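Can a machine tidy my living room yet?

3/26/23

Every few months somebody forwards me a video of a robot folding a towel and asks if I'm worried about my job. (I write a newsletter and run the back office of a small furniture repair shop, so I suppose the answer is a little.) The towel is always the same kind of towel, square and fluffy and lying on a table with nothing else on it. I always write back asking what happens with a fitted sheet. So far I have not had a satisfying reply!

So when Ayanda Le Roux offered to let me hang around for an afternoon at Tudura, I said yes before she had finished the sentence. Her group wants machines to pick up after people at home, and they start by having humans do the picking up while holding the same sort of fingers the machine will have. You squeeze, the gripper closes, and everything your hands did gets recorded. Ayanda calls it homework for robots. The task for the afternoon was the coffee table: books, bits and pieces, back where they belong.
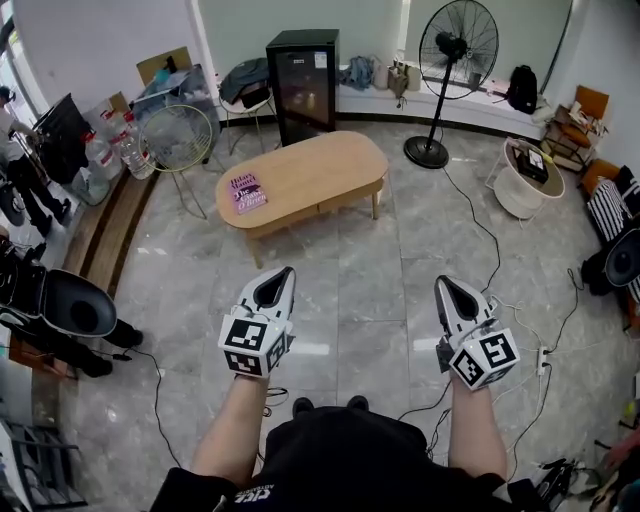

My own test for a useful house robot has always been the Saturday-morning one, meaning the state of the place after guests, when there's a jacket on the furniture and nobody remembers who brought which bag. Shelves in a warehouse are easy by comparison, because someone decided where everything goes. Look at what's lying about in a perfectly normal room: a Hilary Mantel paperback or hardback (I didn't check) left at one end of the table, a gray garment draped over a stool, papers stacked on a chair cushion. Which of those is mess? I'd move the papers and leave the book, because a book on a coffee table is where a book lives. My sister would do the exact opposite. Ayanda's answer is that the first robots won't decide at all, they'll be told, and the deciding comes later. I think that's fair, but it does mean I'd be walking around behind the thing giving orders, and at that point I may as well carry the papers myself.

I had a go with the grippers, of course. It's humbling. Two fingers on each side, no feeling in the tips, and you find out how much work your thumb has been doing all these years without a thank-you. I picked up a book on the third try and put it down upside down. A pen rolled away from me twice. Lộc Đặng, who has put in more hours at this than anyone else there, told me the trick is to stop thinking of them as hands and start thinking of them as salad tongs, and I did get better after that - not good, but better. He can turn pages with his. I clapped.

The number that stuck with me was 900. That's how many times Tudura wants each little chore done before they bother training anything on it. When I visited they had 43 for the coffee table. Each one is a person bending over a table and moving something from one place to another, and then somebody puts it all back and they go again. I asked Lộc if he now tidies at home without thinking about it and he said no, his apartment is a disgrace.
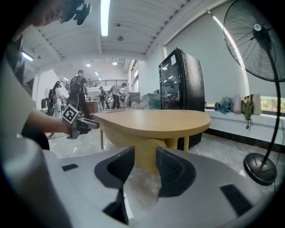
Working over the coffee table, one gripper open and a second one reaching in from the left.

Now for the shop-floor half of the question, which I care about more, for selfish reasons. Martim Simões has had a Jikar arm at his place in Clusville since last June. It sands chair seats, and it is very good at sanding chair seats. It took him 3 weeks to set up, it saves his wrists, and he wouldn't give it back. But he still loads every seat and he still turns every seat over, and when a seat comes in with an odd curve he does that one by hand. I asked what he'd want next and he said something to sweep up the dust, please. He's tried two sweepers and both got stuck on the same extension cord.

Cords, by the way, are my new favorite subject. Everyone I talked to brought them up. They're floppy, they're never where they were yesterday, and a machine can't tell by looking if one is safe to tug. Busisiwe Ntuli over at Maluleke, where they pack kitchen parts, says she would swap all the clever grasping in the world for a robot that could coil a cable and hang it on a hook. I'd buy that robot tomorrow.

My score for this spring, then. Sanding, yes, with a helper. Moving one book across one table, getting there. Clearing a whole room the way you'd want it cleared, no, and I wouldn't hold your breath. Ayanda puts it at 90 percent of the easy chores within a few years, but when I asked her to list the easy ones the list was pretty short (fitted sheets weren't on it).

Unathi Makhubela wrote in after the last issue to ask about robot lawn mowers on slopes. I haven't forgotten, and I've found someone with a very steep yard who is willing to talk. If you have a machine at home or at work that does a chore for you, even badly, hit reply and tell me what you still have to do for it yourself. I'll run the best ones next time.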